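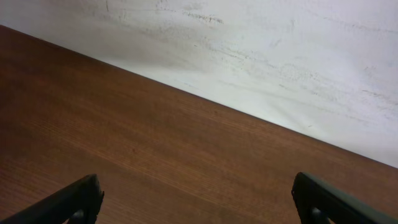 Search this site Go

Kit packers to work beside two-arm robots, Odelton
12 November 2025, by Eirini Vasilakis

Plirkbridge packs toiletry kits into open boxes. In January we change one bench to robot arms, and we look for 7 packers who will guide them. Your day will have less lifting and more watching, correcting and restarting.
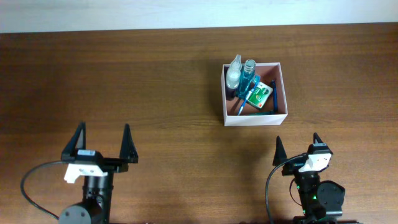

Do I need to know programming?
We teach you everything in the first weeks, with pay.

You should have patience and good eyes for small mistakes — a soap lying wrong, a bottle leaning.

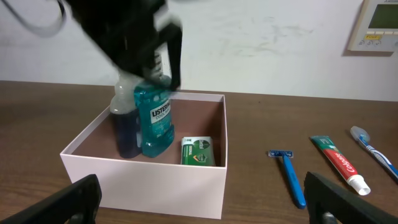
Shifts stay the same as on the hand benches, and present packers keep their grade. Write to Themis Katsaros before you apply if you have questions.

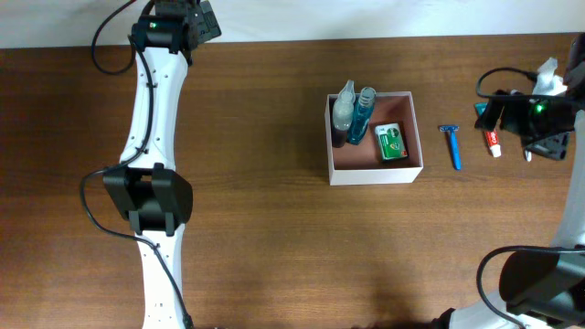

Polyxeni Chrysikopoulos told us that her wrists hurt less now, but she misses talking while packing.

Contact | © Plirkbridge | Back to top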